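Chapter 7
Sorting It Out: What Happens at the Bin

In this chapter you will
look at how people decide where an empty container goes
learn the difference between a material and an object, as far as a bin is concerned
meet the words stream, contamination, residue and capture
plan a small sorting trial of your own

Most of the previous chapter was spent on lorries. Lorries are popular with students, being large and noisy, and it is with some regret that we now leave them and go back to the place where every lorry-load begins, a person standing over two bins with a drink in one hand and a bus to catch.

That person has perhaps a second to spare. In that second they are expected to recognise what they are holding, recall which colour means what, notice that the cap is a different plastic from the bottle, and remember whether this town is the one that wants caps on or the one that wants caps off. They will then put it in whichever bin is nearer. A good deal of public money has been spent on finding this out.

The town of Heltine spent some of it. When the council there replaced its street bins, it chose grey for one stream and a yellowish green for the other, and printed a leaflet. The leaflet was handsome. It ran to 2000 words and was delivered to every household, where it went, in most cases, straight into the paper collection, and so may be counted a modest success. The bins did less well. On the first full inspection, drink cans were turning up in both colours in much the same amounts, and the manager of the sorting hall, Prodromos Stamatopoulos, wrote in his report that the residents "appear to be sharing them out fairly".

We shall come back to Heltine in Section 7.3, when the signs have been changed and everyone is a little wiser. For now, keep the grey bin and the green bin in mind, and think about what people bring to them.

Objects and materials

A sorting hall deals in materials. It wants aluminium, steel, clear plastic, coloured plastic, card and glass, each in its own bale, and it has no interest at all in what used to be inside. The rest of us deal in objects. We do not carry aluminium home from the shop. We carry a can of something fizzy, and when it is empty we still think of it as a can of something fizzy, with a red side and a name we know.

The trouble starts there. Two cans of the same metal can look as different as their makers can afford, while a bottle and a can may be dressed in the same colours on purpose because they hold the same drink. Shape helps more than colour, and an object lying on its side is already harder to read than one standing on a shelf. Add a sleeve, a label or a lid, and one object becomes two or three materials that happen to be travelling together.

A tabletop model is good enough to show the problem. Large paper cups make perfectly respectable bins, and small containers give them something to be bins for.

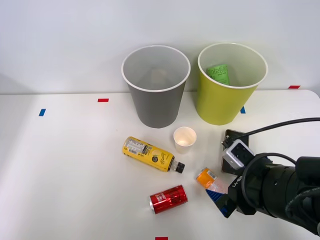

7.1 Four words you will need

Stream. All the material that is meant to travel together from bin to bale. A town with two bins has two streams, at least on paper. Some towns have five, and a telephone line for people who wish to discuss it.

Contamination. Anything in a stream that should not be there. The word sounds alarming, but a clean glass jar is contamination if it is sitting among newspapers. What matters is where the thing is. Its character does not come into it.

Residue. What remains when the sorting hall has taken out everything it can sell. Residue costs money twice, once to carry in and once to carry out again, and sorting hall managers tend to lower their voices when they mention it.

Capture. The share of a material that reaches the right stream, compared with all of that material thrown away in the area. High capture and low contamination are both wanted. They do not always arrive together. A bin that accepts nearly everything will have splendid capture and dreadful contamination, as Minine discovered when it tried a single bin for the whole town.

A note on small things

Students often ask why a small paper cup should be any bother, given that it is made of paper and there is a bin for paper. Many paper cups have a thin plastic lining, put there to stop the drink reaching your lap. An ordinary paper mill may not be able to deal with the lining, so the cup is paper to the person holding it and a nuisance to the person receiving it. Whether it belongs with paper depends on the local rules, and the local rules depend on which mill the town sells to.

The same goes for labels and sleeves. A sorting machine that reads the surface of a container may read the sleeve and never get as far as the container. Section 7.4 has more on this, including the sad history of the Prukero bottle, which was designed to be easy to recycle and then wrapped from neck to base in something that was not.

Before you read on: a sorting trial

You will need two large cups, a few clean, empty drink containers of different kinds, and some people who have not read this chapter. Members of your family are usually in that position.

1. Choose a rule for each cup and write it down where your sorters cannot see it.

2. Lay the containers on a table in no particular order. Leave caps and sleeves on.

3. Ask the first person to put everything in the right cup. Say nothing about what "right" means. Note what they do, and any remarks fit to be written down.

4. Put everything back on the table. Show the next person your rule and ask them to do the same task.

5. Compare the two results. Which containers moved? Which stayed in the wrong cup even when the rule was on show?

Athina Pappas, who ran a longer version of this trial with 1272 shoppers in Cáceres, reports that very few of them asked what the rule was. The rest began at once, and with great confidence. Keep her shoppers in mind when you reach step 3, and try not to help.

Write up your results in half a page. You will need them again at the end of Section 7.2, where we look at lids.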